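Gripper rebuild thread, part 2. Part 1 ended with the old jaw servo stripped and the new one on order. The servo arrived. It has the same spline and a different case height, so the mount had to be redone anyway.

The project, for anyone new: a hand-held two-finger gripper with a fisheye camera, used to record me doing household chores, and a matching gripper on a small arm that is supposed to learn from the recordings. The arm lives on a bench at Skornden, the shared shop. The hand-held one lives at home.

Most of the parts are printed. The finger pivots are turned on the shop lathe. Lachlan Strachan showed me how to hold the tolerance on the bushings and I still scrapped two.

The arm controller is a Gulteck board. Documentation is thin. The enable line is active low, and the manual says active high in one table and active low in another. Go with the second table.

Bus speed: the servos ship at a slow default. I set all of them to the faster rate and lost one joint completely. It had kept the old setting because I wrote the new one with torque enabled. Disable torque, write, power cycle, read back. Do them one at a time.

Power: the arm and the controller now have separate supplies with a common ground. Before that, closing the jaw under load reset the controller. I spent an evening blaming software.

E-stop cuts motor power only. The logger stays up so there is a record of what the arm was doing when I hit it. Kevin Rivadeneyra asked for this after the elbow went into the vise. He was right.

Recordings so far: 2,028 takes, of which 1,444 are usable. The rest fail for dull reasons. Tracking lost, card full, jaw width not logged, lens fogged from a warm kitchen.

Tracking loss is the largest group. The pose estimate needs texture. Blank walls and plain bedding give it very little to hold on to, and it drifts when I turn quickly. Slower wrist motion helps more than any setting I changed.

I tried printed markers taped around the room. They helped tracking and made the recordings useless for a room without markers. Took them down. 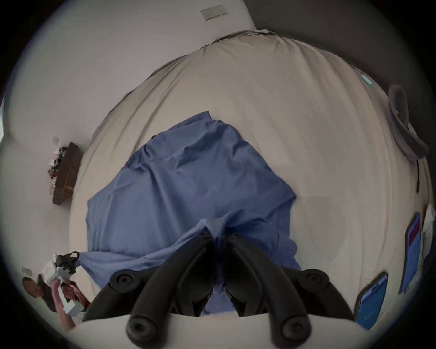

Cloth is the task I care about, and it is the one where jaw force matters least. With a rigid part you can feel a bad grasp straight away. With fabric the fingers close on almost nothing, the width reading goes near zero, and the log cannot tell a pinched fold from a miss. The blue cloth on the duvet is a fair case: the fold between the fingertips pulls up into a peak, and that peak is the only evidence of a grasp. It has to come from the camera. The policy will need to use the image there and ignore jaw width.

Second cloth problem: grabbing the duvet along with the cloth. Long fingers at a shallow angle pick up both layers. I now come in steeper and close later. I also added a field in the log for double grasps so I can filter them without watching everything again.

Retention: I keep raw video for 500 takes and compressed for the rest. Disk is the limit. If someone has a view on whether compression hurts training at this scale, I would like numbers.

Efraín Zapata asked whether the fingertip pads are worth copying. Print the finger files as they are, but try your own pad material. Mine grips cotton well and drags on anything coated.

Next: new servo mount, recalibrate jaw width on both grippers, then one short training run on cloth only. The arm has to match the hand-held jaw to within a millimeter or the data does not transfer. It is outside that now.

Mount files go up once the screw holes line up. The current version is off on one side.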